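Nilum Kitchen Spray, orange bottle

Sold singly or by the case of 12
Stocked by Brennan Catering Supplies

Every kitchen has a cupboard of sprays bought in hope. We try to keep our list short, and this one has stayed on it through two price rises and a change of warehouse. 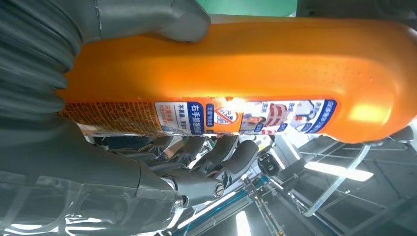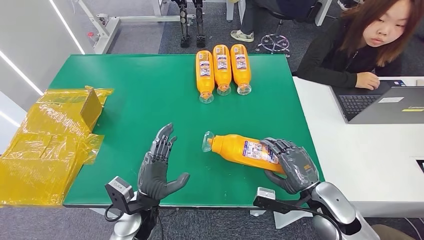 The label is in Chinese, with small pictures of kitchen surfaces for those of us who got as far as ordering dumplings. An English sheet goes in with every order. Please read it, or at least put it somewhere you could plausibly claim to have read it.

What it's for
Grease on hobs, tiles and worktops. It won't rescue a roasting tin that has been soaking since Saturday, and we'd be wary of any liquid that could.

How to use it
Spray, leave for 60 seconds, wipe with a damp cloth. Sixty seconds is longer than you think. Khalil Chidiac on our trade counter recommends filling the kettle in the meantime. Rinse any surface that food will touch, and try a hidden corner first if the paint is older than you are.

Storage
Keep it upright, with the cap on, away from children and out of direct sun. It will survive a short spell on its side, but please don't make a habit of it — a cupboard shelf is the place for it, and a car boot in May isn't.

Don't use on
Bare aluminium, waxed wood, hot glass, or anything belonging to your mother-in-law. Never mix it with bleach or other cleaners.

Buying
Single bottles and full cases go out from our Prirkska depot. We have 480 bottles set aside for trade accounts, and orders over 200 need a word with Vernon Tremblay first, who will ask what on earth you've been frying.

Returns
Unopened bottles only. We did once accept a half-used one "as good as new" and we have all learned from it.

Also bought with this
Orkov scouring pads, box of 60
Orkov cotton cloths, pack of 12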